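The orange pile, the purple pile and a lot of tea

Posted by Venla on 2/11/25

I have been meaning to write about folding for weeks, which I realise is not a sentence that will bring the crowds in. But Marjan Azimi left such a lovely long comment under my post about airing cupboards back in June, asking how I keep my coloured things looking like themselves, and I promised her a proper answer. So pour yourself something warm, Marjan, I'm going to go on a bit.

The first thing to say is that I'm very fond of strong colours and have never been sensible about them. My mother dressed us all in navy and grey (very practical, four children, muddy lane) and I think I've been making up for it ever since. Orange is my great weakness. I like it bright and I like it when it goes a bit rusty in the shadows, and I especially like it in twill, where you get those fine slanting ribs if you put your nose right up to it. Twill has a bit of body too. It falls into big soft folds when you gather it up, and I've lost many a quiet minute just admiring it when I was supposed to be getting on.

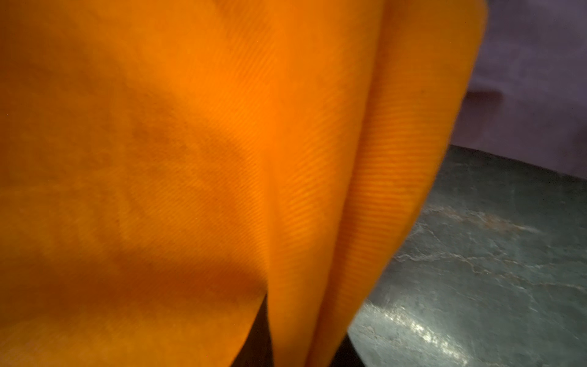 What I do with twill

Wash it cool and inside out, and give it a good shake before it goes anywhere near the airer. I used to skip the shake and then wonder why I had creases down the front of everything! If you shake it and smooth the seams with your hands while it's still damp, you can very nearly get away without the iron.

For the washing itself I've been through a few things. I had a bottle of Nurero for ages and it was perfectly all right, though the smell hung about. Now I use Makori, half a cap, and the oranges seem happy with it. I do oranges and reds together and let the purples go in with the blues – my own system, and I won't defend it too hard.

When it comes to folding, I lay the thing flat, bring the sleeves in, and fold it in 3 if it's thick or in half and half again if it's thin. Thick things go at the bottom of the basket. Soft, slippery things go over the top, because they slide off anything you try to balance on them, and also because I like to see a bit of one colour peeping out from under another. I know that's silly.

The basket, and what lives around it

I've had wicker baskets and I've had canvas ones, and I've come round to bright green plastic with holes in the sides. You can wipe it and it doesn't snag. It's cheerful as well, and with lavender-purple draped over orange it looks like something from the garden anyway.

Which brings me to the other half of things, as I can't keep my gardening bits and my linen apart, however much I try. There's the pot of tulips and lavender sprigs (artificial, before anyone writes in to admire my growing, and in the nicest teal pot), and the white glove with the yellow trim, and the little hand rake with the blue head. The seed packet has its own wire basket on the wall. The white rack at the back is empty, and I have grand plans for it involving string and plant labels.
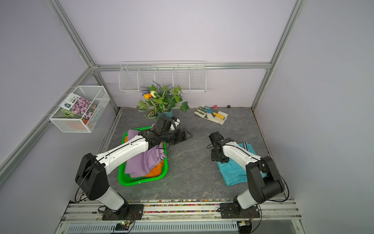

Purple over orange in the green basket, with the turquoise cloth folded flat to the right.

Turquoise is a new colour for me, I should say. I wasn't sure about it next to all that orange and I went back and forth for days, but against the grey marble pattern I've quite taken to it. I may look for another one.

Marjan, you also asked about drawers or shelves. Shelves, for me! In a drawer I forget what's underneath and wear the same two tops until spring. I've 30 lavender bags left over from the summer fair and I tuck one in at the end of each row, and if you send me your address I'll gladly post you a couple.

Next time I want to write about mending cuffs, as I have a cardigan here that has been waiting very patiently.

Venla x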